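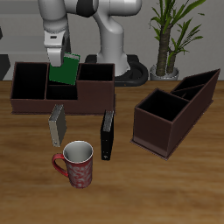 Newsletter > Cells and Machines > Keeping Trunard on its feet

2018-07-23

Trunard, our simulated book-sorting cell, is running again after a week of what the schedule called "minor adjustments." The schedule was written before anyone opened the scene file.

For newer readers, Trunard is the tabletop cell with the white arm, the dark brown organizers and a small library that exists to be picked up and put away. It has no cables, no grease and no dust, and people assume it needs no upkeep. Afiq Pelupessy, who has looked after it since December, has stopped arguing with them and started sending them the change log. It has 239 entries.

The latest trouble began with the organizers. Somebody at our Casberg office swapped in new models with better-looking walls. They did look better. They also came with collision shapes that filled in the compartments, so as far as the physics was concerned each organizer was a solid brick with nice shading. The arm would lower a book toward a slot, meet an invisible lid, and push. In a real cell you'd hear that. In ours the book shivered for a moment and then left at considerable speed.

Afiq rebuilt the collision shapes by hand, wall by wall, and kept the new looks on top. He also set the books back to sensible weights, having found one that weighed 40 kilograms. It had been gripped, lifted and shelved in that condition for weeks, and the arm never complained, which says something about the torque limits. Those have been fixed too.

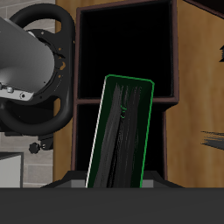 Next came the wrist. The tool mount is built up from several parts, and each part carries its own little coordinate frame, usually pointing somewhere its author found convenient. One of them was off by 8 millimeters. You can live with that if you're picking up a mug. If you're trying to get a book upright into a narrow slot, you will spend an afternoon blaming the grasp planner, as 4 of us did, at length and in a meeting.

The fix took less time than the meeting. Afiq put the arm in its zero pose, measured from the flange outward one joint at a time, and corrected the offset where it first showed up. He would like it known that the old habit of adding a "small correction" in the controller is now banned, and that he found three of these, two of which canceled each other out.

If you use the cell, please pull the new scene file before your next run. Old grasp poses need to be taught again, including the ones you're fond of. Leave the plant and the mug where they are, as the Chong test set expects them. And if you swap a model, turn on the collision view and look at it before you go home.

Wosadis staff can find the change log in the usual folder. Entry 239 reads, in full, "put it back."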